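The bottom of the gym bag
Thursday, March 16, 2017

Most of us can say to the pound what we lift and have no idea what is at the bottom of our bag. I include myself in this. For the whole of February I owned, so far as I could tell, one wrist wrap, and I had persuaded myself that its partner had been lost on the bus to Pondville. It was inside a trainer. So when I sat down to write for this month's pages on looking after your things, I knew I wanted to write about straps, wraps, belts and harnesses, all those soft bits and pieces that we buy with such good intentions and then treat like old string.

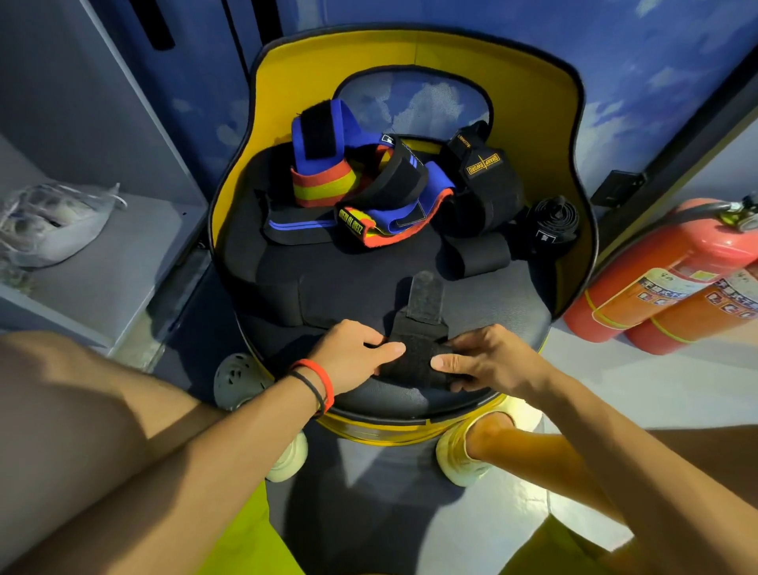
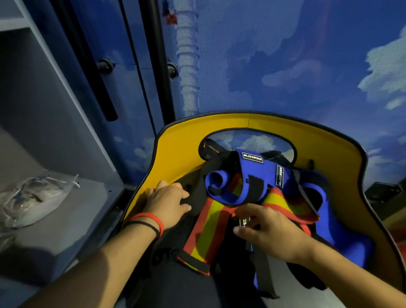
Straps and padding, gathered into the yellow shell and sorted by hand.

There is something very pleasing about having it all in one place. I am fond of a container with a good deep bowl and a high back, because you can lean the stiffer wraps upright against the far side and lay the flat ones in front, and nothing slides off across the floor while you are busy with something else. If you haven't got anything so handsome, a washing-up bowl will do perfectly well. I used one for years (a Kuster, pale green, bought for the caravan) and only gave it up when my sister wanted it back for the potatoes.

Start by tipping everything out and sitting down with it, on the floor if your knees are willing. Open every wrap right to the end. You will find fluff, and you will find that the hook side of the velcro has collected a small carpet of its own, which comes away nicely with an old toothbrush or a sewing needle if you go gently. I once took a bit of sock out of mine the size of a postage stamp. Then close each fastening back on itself before you put it down, hook to loop with no bare edge showing, or it will grab hold of the first soft thing it meets and rough it up.

As for folding or rolling, I have changed my mind more than once. Long stretchy wraps are best rolled, starting from the velcro end if you use them often, so that they come off in the right direction when you put them on. Short lifting straps I fold once, or twice if they are long, and press flat with the palm. A padded wrist support should be left more or less in its own shape. The man behind the counter at Brilent, where I buy most of mine, rolls everything, including his receipts, and his shelves look beautiful, so please yourself.

Harnesses and anything with a lot of padding are another matter, and I will admit they used to defeat me. All those webbing straps go off in different directions and you feel you need a third arm. What helped was to stop trying to make a neat square of it. Lay the thickest padding down first, let it curl over if it wants to, and bring the straps in over the top one at a time, pressing the air out with a flat hand as you go. Bright reflective strips do not care for sharp creases, so give them a gentle bend and leave them near the top of the pile. It will be a bundle at the end of it and will look like a bundle, and it will still come out next time without a knot in it.

Washing is simpler than people fear. Lukewarm water, a little soap flakes, a good rinse, and then over the side of the bath or on an airer well away from the radiator. I do mine on a Sunday evening with the radio on. Check the stitching while they are damp and you have the thing in your hands anyway, particularly where a strap is sewn into a loop. If it is coming away there, or the webbing has gone thin and furry, it has had its day and ought not to hold any weight again. Mine get a second life tying up the sweet peas.

The whole job took me 55 minutes the first time, including a cup of tea, and 13 the last time, when there was far less fluff to deal with. I have since done the same for the swimming things and am eyeing the cupboard under the stairs, where there is a roof-rack strap from our holiday in Raltau that has not been unrolled since we got home.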